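Looking After Clear Plastic Storage

Clear boxes and trays are the cheapest way to see what you own. They are also the first thing in the house to look old. Most of the cloudiness people blame on age comes from the wrong cloth and the wrong cleaner, and both are easy to change.

Start with the dust. Dry dust rubbed across acrylic acts like fine sandpaper, so rinse first or blow the dust off before a cloth goes anywhere near it. Then wash in lukewarm water with a few drops of dish soap, using your hand or a soft cotton rag. Old T-shirts are good. Paper towels are not, and neither is the green side of the sponge. 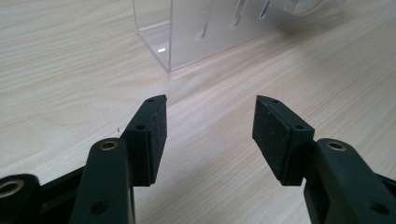
Window cleaner with ammonia in it should stay on the windows. On acrylic it can leave a web of tiny cracks that no polish will take out. Rubbing alcohol does the same thing more slowly. Check the corners and edges when you wash, as that is where grime settles. A clear box standing on a pale wood table shows its edges as slightly frosted lines anyway, so don't keep scrubbing at an edge that is already clean. Pat dry with a second cloth — air drying leaves spots if your water is hard.

Light scratches

If you can see a scratch but can't catch it with a fingernail, it will usually polish out. Put a dab of plastic polish on a damp cloth and work in small circles for 2 minutes, then wipe and look at it under a lamp. Faraji Chege, who wrote in after our March page, uses plain white toothpaste and gets by fine with it. I prefer the polish. Gel toothpaste does nothing.

Deep scratches need wet sanding and are rarely worth the trouble on a box that holds buttons.

Trays with compartments

Small compartments collect crumbs, lint and whatever fell off the last thing you kept in them. Empty the tray completely and tap it upside down over a trash can. Go into the corners with a dry paintbrush, then soak the tray for 40 minutes in soapy water. Skip the dishwasher. The heat warps thin plastic, and a warped tray rocks on the table forever after. 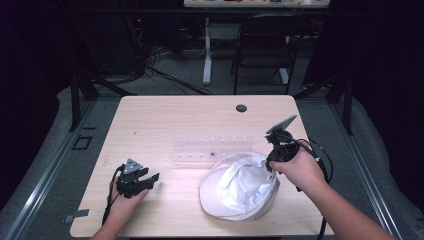

Clear the tabletop before you sort a long tray. Caps and other odds and ends can go on a hook.

Labels

Peel old labels after warming them with a hair dryer on low. Leftover glue comes off with cooking oil, left on for a few minutes and washed away with soap. Lilian Kashindye asked whether lighter fluid is safe. I would not use it on clear plastic.

Storing the empties

Put a sheet of tissue between nested boxes. Stack no more than 3 high, and keep them off a sunny windowsill.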